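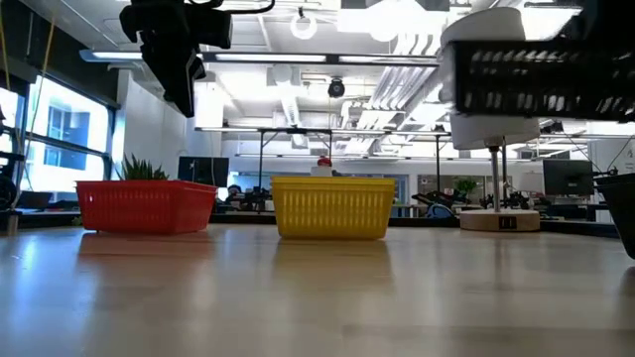

Registering an overseas ceremony: revised procedure

Couples holding a customary or religious wedding abroad should note that the ceremony and the legal registration remain separate steps. From December, the Tirley office will accept papers for the second step on Wednesday mornings only, from 9.

Each file must contain both passports, proof of single status and a signed translation of any document not in English. The fee is 145 per couple, paid when the file is handed in. Translations older than four months will be returned.
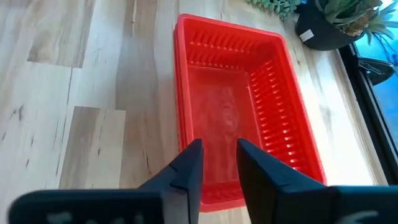

Red basket with slotted sides.

Guest numbers do not affect registration, but they do affect the hall. Ghauri House is licensed for seated meals only, and processions with drums must finish before the doors open. Parties planning a larger event - the Oltuvach field takes up to 1,000 - need a separate land permit, requested by the family and not by the caterer.

Irfan Yousafzai has updated the checklist to cover two-day ceremonies. Where the rites fall on different dates, enter the date of the final rite in box 4 and list the earlier one under remarks. Rosalía Ortuño handles Spanish-language certificates and can confirm whether a stamped copy is enough. Files already lodged through Astau do not need to be sent again.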